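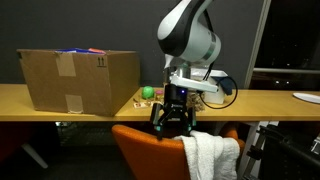 Saturday, October 30, 2021

I have finally got to the long desk! I've been saying I would since September, and every week it grew another layer, but this morning I put the radio on, made a pot of tea and got stuck in.

My rule for desks is very simple. One big cardboard box goes up on the left and everything that doesn't live on a desk goes into it, no arguing and no stopping to read old letters. I like a proper brown one with a wide top, and I don't mind a bit of old tape on it. Mine was very quickly full of blue things. I do seem to buy everything in blue (there's a bit of coral red in there as well, so I'm not completely hopeless).

Then come the small bits, and these are my favourite part. I'd forgotten all about the green ball – such a cheerful green, and just the right size to roll under your palm while you think. The little pinky-red cup is staying too. Eglė Dzene, who I used to share a flat with, thinks I should keep paper clips in it, but I'd like it for those tiny pencils you end up with after a year of crosswords.

And the mousetrap! It's one of the plain wooden ones with the wire, and I'm rather fond of it as an object. I bought it two winters ago when we had scratching behind the skirting board, and the scratching stopped the very same week, before I'd worked out where to put the thing. It's going on the shelf in the shed, well away from fingers.

Crumpled brown paper I always keep. Smooth it out with your hands, fold it in four and it'll do for wrapping bulbs, lining a drawer or going round the good glasses next time somebody moves house. I've got a whole folder of it now, and I used three sheets last week on a parcel for my sister.

The desk itself is the real joy, though. I'd forgotten what a lovely pale wood it is, and how much of it there is! I paid 169 pounds for it at Nasution, the second-hand furniture place, and it took two of us and a lot of bad language to get it up the stairs. A soft cloth, warm water and a drop of washing-up liquid is all I ever use on it.

Next up is the drawer unit, where I know for certain there are 21 birthday cards I bought in a sale and never sent. If you have a birthday in November, you're in luck – and please send me your address, as I've lost my book again.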